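How to Sort Snack Wrappers and Other Soft Plastics at Work

Posted October 18, 2021 by Lizelle Baloyi

Most break rooms have one bin for bottles and cans and one for everything else. Soft plastics end up in the second one. With a little setup you can keep them separate and send them to a drop-off point that takes them.

What you need

A bin with a lid, a clear bag to line it, a sheet of paper for the sign, and a spot near the trash can. At Zememach we use an 8 gallon bin and empty it on Fridays.

Step 1: Find out what your drop-off takes

Call before you collect anything. Our nearest one, Modise, takes bread bags, produce bags and shipping film. It does not take foil-lined wrappers, so those go in a second bag for the mail-in program run by Zarkum. Ask about size limits too. Zarkum accepts boxes of 6 pounds or more.

Step 2: Learn to tell film from foil

Turn the wrapper over and look at the inside. Plain film is clear or one flat color. Metallized film is silver on the inside and shiny where it creases. If you are still unsure, crush it in your hand and let go. Metallized film usually springs back open.

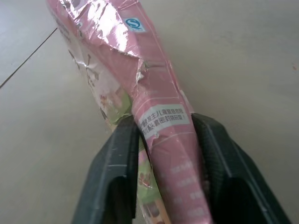
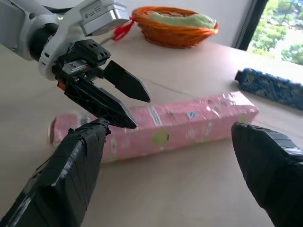

Step 3: Empty and wipe

Shake crumbs into the trash. Wipe greasy wrappers with a used napkin. Sticky ones can be rinsed and hung over the edge of the sink to dry. Wet film will make the whole bag smell by Wednesday.

Step 4: Flatten and bag

Press the air out and lay wrappers flat. Don't tie them in knots or stuff them inside each other, as the sorters have to pull them apart again.

Step 5: Put up the sign

Keep it short. Ours has two lists, "Film" and "Foil," in large print. Tape it at eye level above the bin, and update it whenever the drop-off changes its rules.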